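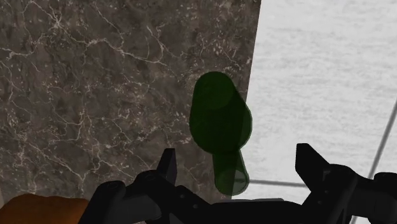 Zastodlow Community Orchard: progress report to the Grerix Fund
December 27, 2019

Summary of the period

The grant was awarded to replant the lower field, repair the pressing shed and run cider and juice sessions for local households. The planting is on schedule. The shed is behind, and we set out the reasons below.

Planting

All of the lower field has been cleared and staked. We bought nine old local varieties of apple and two of pear, and the young trees went in before the first hard frost. Deer got through the north fence once and stripped bark from several stems - the fence has been raised and the damaged trees wrapped. We will check them in spring and replace any that fail.

Pressing shed

Cinix delivered the roof sheets late and in the wrong length. They took them back without charge, but the builder had moved to another job by then. Work starts again in January. The drain has been dug and the old bench removed. The floor still needs to be levelled at the door end.

Pressing sessions

With the shed closed we pressed in the yard under a borrowed awning. We filled 3125 bottles of juice, against a target of 2000. The extra fruit came from gardens in the village. Cider is still in the barrels and is not counted here.

Spending

Planting came in under budget. We ask for your agreement to move the underspend to the fence, which was not in the original plan. Receipts are attached.

Next period

Finish the roof, level the floor, hold the first pruning day and print the variety labels.

Arlindo Prado
Project lead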